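Forums > Desks and Home Office > Mouse Mats and Accessories

Red mat on a white desk, am I going to regret it?

Posted by prernov_pete, July, 9.40 pm

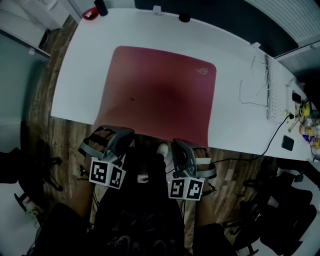
So I've had the big red ROG mat down for a fortnight and I still can't decide. The desk is plain white, keyboard is white, and I'd always told myself I'd keep the whole lot pale and boring. Then I saw red and, well, I bought red! My questions are (a) does a mat this size want to sit right at the front edge or further back, because mine creeps forward and hangs over a bit, and (b) how do you all keep white cables from turning into a bird's nest? I tidy them on a good day and by teatime they're looped all over the place again.

Re: Red mat on a white desk
Posted by wevowoman, 9.58 pm

Love the red. I had a grey one for years and it was like working on a wet pavement. Keep it!

As for the creeping, give the underside a wipe with a damp cloth and let it dry properly before you put it back. Mine picked up dust and slid about like a tea tray. Grippy as anything afterwards (for 7 weeks or so, then you do it again).

Re: Red mat on a white desk
Posted by oldgrump_menby, 10.15 pm

Sorry, I'm going to be the miserable one. Red is too much. You've got it right in your eyeline all day, and on a white desk it's the only thing you'll look at. I'd go for a soft grey or even a pale green.

And an overhanging edge is a bad idea whatever the colour. Your wrists bend it down, and it goes wavy and never lies flat again. Push it back a couple of inches.

Re: Red mat on a white desk
Posted by wevowoman, 10.21 pm

Pale green?? On a white desk? It'd look like a dentist's.

Re: Red mat on a white desk
Posted by tapeandties, 10.44 pm

Not getting into the colour war, but on the cables - fabric ties, the hook and loop sort. I got a pack of 18 from Menby and still have most of them left. Do the thin white ones together in one bundle along the back, then let anything black go off separately, otherwise you're forever unpicking the lot to move one plug.

I'd turn the keyboard on its side when you're not typing too, it frees up loads of room.

Re: Red mat on a white desk
Posted by prernov_pete, 11.02 pm

Ha, the keyboard already lives sideways over on the right, so I'm ahead of you there. Will try the ties. Grump, I've pushed the mat back and I'll grudgingly admit my wrists like it better, but the red's staying for now.

Re: Red mat on a white desk
Posted by oldgrump_menby, 11.09 pm

Give it till Christmas. You'll be on here asking about grey ones.

Thread views: 2,299 | Contact us | Copyright Grímsdóttir Forums | Back to top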